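Resealable pouches: storage rules and the March stock check

The Gulham store has moved most of its small dry goods from rigid tubs to clear resealable pouches. The change covers fixings, seals, sample granules and desiccant packs. Tubs stay in use for anything sharp enough to pierce film, and for liquids of any kind. These notes set out how the pouches are to be filled, closed and stored, and replace the sheet issued when the first batch came from Wurkalach.

Two sizes are held. The small size takes up to 175 grams and the large size up to 467 grams. The limits are set by the side seams, which fail before the closure does. A pouch filled past its limit will usually look sound on the day it is packed and open along one seam after a few weeks on the shelf. Weigh the contents before filling. Judging by eye gave poor results with granules, which settle, and worse results with mixed washers.

Fill to no more than two thirds of the height. Wipe the inside of the closure with a dry cloth, press it shut from one end to the other, then run a thumb back along it. Most of the leaks reported from Tudenmont came from dust in the track. Pressing from the middle outwards traps a fold at each end and should be avoided.

Air left in the pouch matters for two reasons. It takes up shelf space, and it carries moisture that the desiccant then has to deal with. Flatten the pouch on a table with the closure open by a finger's width, push the air towards the gap, and close it. There is no need for a vacuum pump. The Fourie trial compared pumped and hand-flattened pouches over 30 days and found no difference in the weight of the contents that could be told apart from scale error.
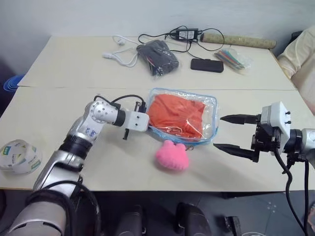
A clear pouch on a light beige tabletop.

Labels go on the lower half of the front face, clear of the seams. Paper labels are fine for stock that turns over within the month. Use film labels for anything kept longer — the paper type lifts at the corners in the unheated bays. Write the part number, the fill weight and the packing date, in that order. Old labels must come off before a pouch is used again, and a pouch that has been opened and closed more than 7 times should be thrown away.

Store pouches upright in the shallow trays, closure at the top, with the labels facing the aisle. Do not stack trays of large pouches more than three high. Desiccant packs should be kept away from the outer wall, where the overnight change in temperature is greatest.

The stock check takes place on March 5, 2026. Each bay should be checked for split seams, missing labels and tubs that were due to be emptied and have not been. Record split pouches by batch number, printed along the bottom edge, so that they can be set against the delivery notes. Replacement pouches can be drawn from Gulham on the usual form; Tudenmont holds small ones only.

Recent items
Shelf labels: changes to bay numbering
Scale calibration at Tudenmont
Returning empty tubs to Wurkalach
Fourie trial: notes on desiccant life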